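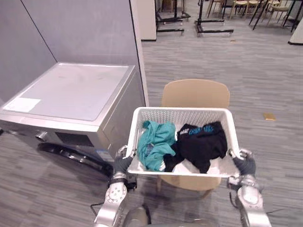 Last edited: 12 September 2019

kulgate19
Washing colours tonight. Would you put the teal one in with the black one that has the blue print?

Senetti_30
Yes, at 30. Turn the black one inside out first.

pumik
I wouldn't. New black bleeds, and teal shows it. Separate loads.

kulgate19
It's been washed loads since April.

Senetti_30
Then it's fine.

pumik
Still two loads for me. Nice basket, mine has no holes and everything goes musty.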